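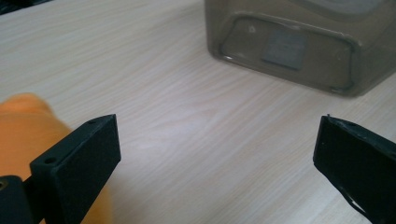

I bought the Skiltlow table oil in October, after one too many mornings spent rubbing at a coffee ring with my sleeve, and I've now used it on everything in the house that will hold still. So here's a proper review!

Skiltlow is a plain finishing oil for indoor wood, made by a small outfit called Onadero. I'd only ever used the Lalier wax before this (fine stuff, but it goes on like cold butter and you'll feel it in your shoulder the next day). A tin of the oil cost me $38, and I still have a good third of it left after two coats on a dining table, one on a bookcase and a very generous helping on a cutting board that had gone gray and thirsty.

Putting it on

You wipe it on with a cotton rag, leave it for 40 minutes, then wipe off whatever hasn't soaked in. The instructions say to sand to 240 grit or so first. I stopped at 180 on the table and it came out lovely anyway, though the bookcase, where I took more care, does feel silkier under the hand. It smells a bit like walnuts and a bit like a shoe store — I liked it, my daughter moved her homework to the kitchen.

What I love most is how little it changes the color. My old table is ash, and every other oil I've tried has pushed it toward orange. With this one it went maybe half a shade warmer and the grain just woke up. I kept walking past it to look.

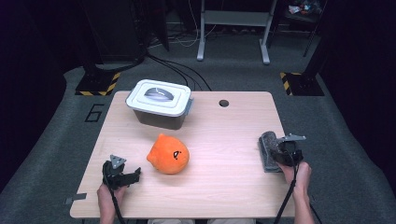

Living with it

Eight months in, the dining table has had soup, glitter glue, red wine and a leaking vase on it. The soup and the glue came off with a damp cloth. The wine left a faint pink moon that I sanded lightly and oiled over, and the whole repair took less than an hour. Try that with varnish!

It does need topping up. Mine got a fresh coat in the spring at the end where everybody sits, and the far end still looks good from the first go. Hot pans are a no — use a trivet.

The gripes

The lid is awful. It glued itself shut after the second use and I had to pry it off with a screwdriver, so wipe the rim well. And please lay your oily rags out flat to dry outdoors before you throw them away, as they can heat up and catch fire if you leave them in a heap. The warning is on the tin in tiny print and it ought to be much bigger.

Would I buy it again? Yes, happily, and I've already got my eye on the stair treads.

Ilir Radulović
June 1, 2025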